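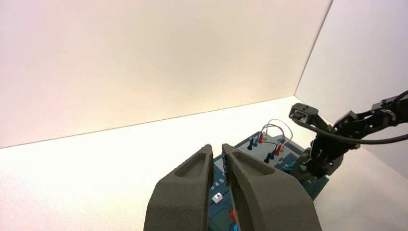
*Circuit board on a white tabletop.*

## Electrical recycling at Pletport: your questions

**Which items are accepted?**
Small household appliances, cables and circuit boards. Batteries must be removed and handed in separately.

**Is there a charge?**
Residents of Plerkombridge and Plikby may bring up to 9 items per visit free of charge. Further items cost £2 each.

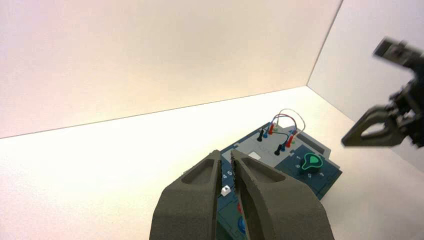
**May a business use the site?**
Yes, by prior arrangement. A trade permit costs £60 and is valid for 52 weeks.

**Whom should I contact about a refused item?**
Please write to Raelene Sutcliffe, Site Services, Medina House, Pletport.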